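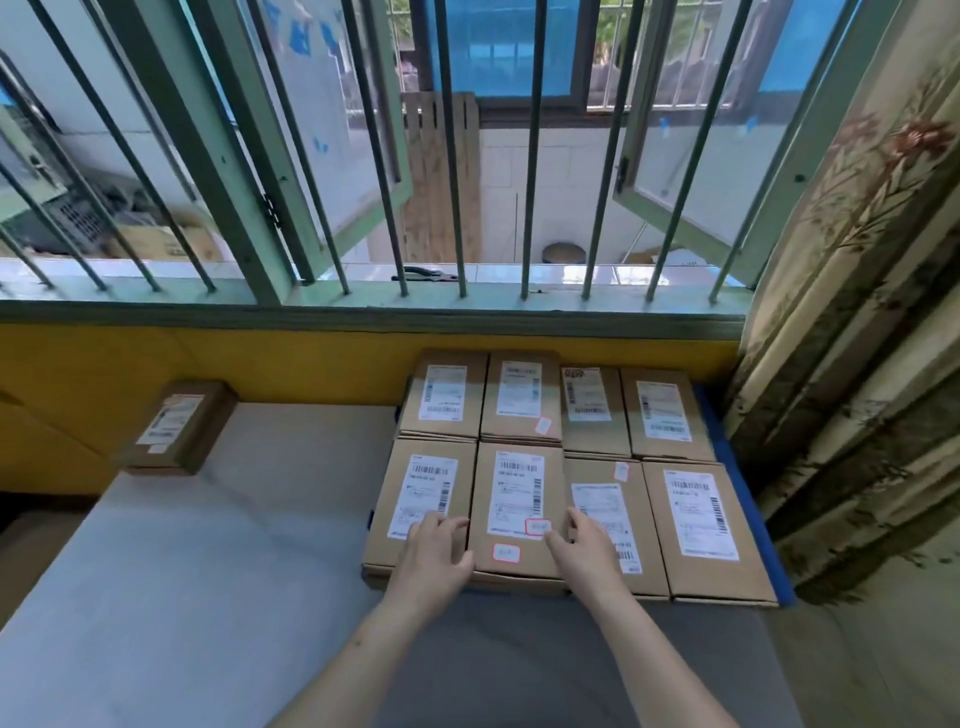 Outgoing Parcels: Frequently Asked Questions

Trildale packing room. Revised August.

14 Shares | 6 Comments

Which size of mailer do I use?
The smallest one that closes without bulging. Small and medium kraft mailers cover most orders. If the flap has to be forced, go up one size. Do not trim a mailer to fit.

Where does the shipping label go?
On the largest face, flat, with no part of it wrapped over an edge. A barcode folded around a corner will usually fail at the depot scanner. Portrait and landscape are both accepted. On a narrow box, turn the label so the long barcode runs parallel to the long side.

Can I put tape over the label?
Clear tape over the address block is acceptable. Tape over a barcode is not – the glare causes misreads. If the label is lifting, print a new one.

What about small stickers?
Handling stickers go next to the label on the same face. An overlap onto the blank margin is tolerated. An overlap onto a barcode or the postal code means a reprint.

Why do parcels have to be laid out before they are bagged?
Each batch is checked against the Belay pick list, and the check is done by eye. Lay parcels label side up in rows, all facing the same way. A row of four is easy to read across. Leave anything that is not on the current list outside the rows until it has been matched.

Does the order within the grid matter?
Yes, for batches going to Berkholm. Read left to right, back row first, in pick list order. For other destinations any order will do.

A parcel scans but does not appear on the list. What now?
Check the batch number first. Batches 137 and 170 are both open most weeks and get mixed up. If the number is right and the parcel is still missing, set it aside and enter it under Unmatched. It goes out with the next batch.

What is the weight limit?
438 grams for the small mailer and 1538 grams for the medium, packaging included. Anything heavier goes in a double-wall carton. Weigh after sealing.

Can I reuse a box with an old label on it?
Only if the old label comes off completely. Covering it with a new one is allowed when no printed line or barcode shows at the edges. Crossing out with marker is not enough for Cimuvmont, which returns these parcels unscanned.

When is the cutoff?
3:30 p.m., except Wednesday, when collection is early and the cutoff is 1 p.m. Parcels sealed later than that stay on the shelf overnight, label side out.

6 Comments | Share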